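Gindcombe opens its disassembly cell to visitors for the first time

Desktop teardown demonstration draws recyclers and technical college staff; full parts line planned for August

Posted 7/3/26
By Melahat Toprak

Gindcombe opened its electronics disassembly cell to outside visitors this week, running a two-hour demonstration of robotic work on end-of-life desktop computers. Attendance was capped at 37, most of them from recycling firms, parts resellers and two technical colleges. The session covered the cell layout, the fixturing, and the sequence the company uses to take reusable parts out of a standard tower case.

The cell is called Aster. It is built on an aluminum profile table and uses one robot arm fitted with a two-finger parallel gripper. A small camera at the wrist handles close work, and a second camera in a fixed position takes in the whole workspace. Gindcombe says it chose desktop towers as the first product class for a simple reason: they arrive in volume and their internal layout varies less than that of laptops.

Visitors were taken through the process in groups of seven. Each group spent time at the table guard, then moved to a monitor showing the wrist camera feed. 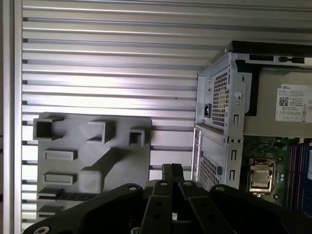 Engineers spent a good part of the session on tolerances. A used case is seldom square. Side panels have been removed and refitted by several owners, sheet metal edges are bent, and screws have been swapped for whatever was on the bench at the time. The Aster software starts from a nominal model of the chassis and then corrects it with measurements from the wrist camera before each approach. If the correction is larger than a set limit, the arm stops and asks for an operator.

That limit was the subject of the longest exchange of the afternoon. One visitor, who runs a sorting floor, asked how often the arm stops in practice. Gindcombe gave figures from its internal trial log, which covers 1683 part removals. The company did not break the number down by part type, but said that cable connectors account for the largest share of operator calls, followed by memory modules with worn latches. Power supplies and processors cause fewer calls. Drives depend heavily on the bracket design.

Cables remain the weak point. A connector with a locking tab has to be pressed and pulled at the same time, and a two-finger gripper does this poorly when the tab faces a wall of the case. The present practice is to have an operator free the worst connectors by hand before the tower goes into the cell. Gindcombe described this as a temporary measure and said a revised fingertip is being tested – no date was given for it.

The fixturing is supplied by Plovard, a small tooling shop that has worked with the company since the first bench trials. Plovard's approach is to mold blocks, slots and pads into a single plate, with the aim of giving each removed part a fixed and known place to go. The robot then needs no search step when it sets something down. Plates can be exchanged when the product class changes, and the shop says a new plate takes nearly a week from drawing to delivery.

Several visitors asked about plate wear. Plovard's answer was that the raised features are checked against a gauge at regular intervals and that a plate is replaced as a unit. Repairs to single features were tried early on and dropped, as the repaired blocks did not hold position well enough for repeated placement. 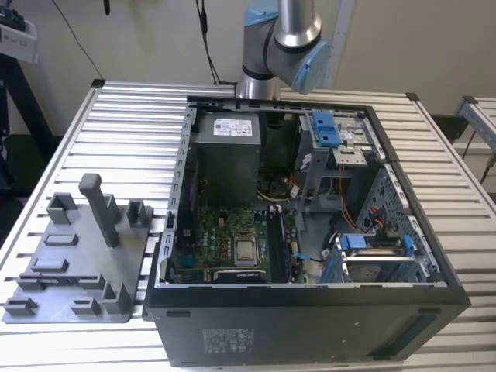 An open desktop tower on its side at the Aster cell, with the gray fixture plate at left and the robot arm behind the case.

The second half of the session dealt with data handling and grading. Components with a readable label are to be logged by manufacturer and part number, and those without one are sent to a manual bench. Processors and memory are tested off the line. Gindcombe does not plan to test power supplies for resale under the current program and will send them to material recovery.

Drives are treated separately. They are pulled, logged by serial number and moved to a locked cage before any other decision is made about them. Visitors from the resale side asked whether wiping could be done in the cell itself. The answer was no. The time needed for a full wipe is far longer than the cycle time of the arm, and holding a tower in place for it would leave the cell idle.

Cycle time was discussed only in general terms. The company said an experienced technician is still faster than the arm on a single tower in good condition. The case for the cell rests on long shifts, consistent logging and fewer hand injuries from sheet metal edges. Toolpaths are run at reduced speed during visits, so times taken at the table guard would not have been representative in any case.

Poirier, a regional collector of office equipment, will supply the towers for the next phase. The agreement covers an initial lot of 1000 units, sorted beforehand by chassis type. Laptops, all-in-one machines and small form factor desktops are excluded. Poirier will receive a monthly report on recovered parts and on towers rejected before teardown, together with the reason for each rejection.

Gindcombe plans to move Aster to its parts line in August. Two changes are scheduled before then. The table will be extended to take a second fixture plate, and the lighting will be altered to reduce glare from the aluminum profiles, which currently interferes with measurement at low camera angles. Staff training on the stop and restart procedure begins the same month.

A second visit is being arranged for firms that could not be given a place at the first. It will follow the same format, with added time for questions on connectors and fingertip design. Requests should be sent to the Gindcombe front office and should state the number of people attending and the type of equipment handled. Closed-toe shoes are required on the floor, and safety glasses are provided at the entrance.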